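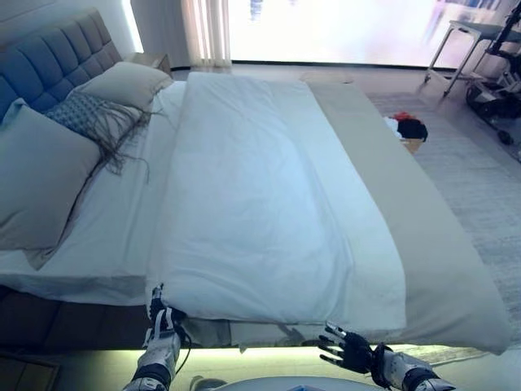
Left hand on the corner of the duvet, runner still lying crooked across the bed.

So, the budget. I've been promising this post for ages and three of you have emailed to ask what a small guesthouse owner is doing shopping for a robot, which is fair, because I ask myself the same thing every time I open the spreadsheet.

Quick catch-up if you're new. I run the guest rooms at Viniscombe, and changing beds is the job that eats our mornings. Bathrooms are quick once you have a system. Beds are bending, lifting, walking round to the other side, bending again, and my back has opinions about it. Last winter I started reading up on two-armed machines that can handle bedding, and by spring I had quotes from two suppliers, Grindance and Akpan, and a headache.

The first thing I learned is that the price on the front page of a quote is only where the conversation starts. Grindance sent me a lovely short one. One machine, one number, a nice drawing. Then I asked about the hands. Hands are extra! So is the spare set of fingertips (they wear, and sheets are harder on them than you'd think), and so is the charger if you want the kind you can mount on a wall. Akpan did it the other way round and sent page after page with every screw on it, which frightened me at first, but I ended up trusting it more because I could see what I'd be crossing out.

Here's what I've got in the plan so far, leaving aside the machine itself:

Setup and training for the staff: $1,624. This is the one I tried hardest to talk down and got nowhere.

Spare hand parts for the first year: $621. I'd have skipped these, but a supplier told me the wait for parts can be up to 4 weeks, and I'm not paying for a machine to stand in a hallway that long.

Bits and pieces – extension leads, a door ramp, corner guards for the walls: $100. That's my own guess and it's probably low. It's always low.

I've also got a line that just says "bedding" with a question mark next to it, and that's the one I keep going back and forth on. We love a dressed bed here. Fringed cushions, a runner across the bottom, the works. It looks gorgeous when guests open the door, and every one of those things is another item for the machine to pick up and put somewhere sensible. A duvet at least is one big thing with corners. A cushion with long tassels is a different story, and I wouldn't want to find out what a tassel does to a finger joint when I'm the one paying for the joint. So do I buy plainer cushions for every room, or do I let the robot do the duvets and keep the pretty stuff for people? At the moment I'm leaning toward the second, mostly because I've priced cushions.

Then there's space, which costs money too even if it never shows up on a quote. Go and stand at the foot of your biggest bed with your arms out. Now imagine doing that in the smallest room you have, with the suitcase rack and the little armchair. I went round all our rooms with a tape measure and a notebook and ended up with a list of furniture that would have to move, plus one room where I simply wrote "no". Rugs went on the list as well. I like a rug beside a bed (cold feet in the morning, horrible) but I want a straight answer on wheels and rug edges before I sign anything, and so far I've had two polite vague ones.

Floors came up in another way too. Guests leave things on them. Socks, shirts, bags, boxes, all of it, right beside the bed, and somebody has to go in first and clear a path. I'd left that time out of my sums completely. Once I put it back in, the minutes saved per room shrank quite a bit, and I had to go and make a cup of tea.

Renting is the other option. A leasing outfit called Graraleck will do a monthly deal with servicing thrown in, and on paper it costs more over the years, but you can hand the thing back. For a place our size I find that very tempting. The catch is the minimum term, and whether a quiet January counts the same as a full August. It does, I asked.

My plan is to decide by December, when we close for painting and I can shift furniture without anyone tripping over me. Before then I want both suppliers to quote on the same list, hands and chargers and all, so I can put the pages side by side.

If you've bought anything like this for a small place, please tell me what you forgot to budget for. I'd love to hear about insurance especially, as my broker went very quiet when I said the word robot – still waiting on that call back!

Contact | Copyright 2019 Viniscombe | Back to top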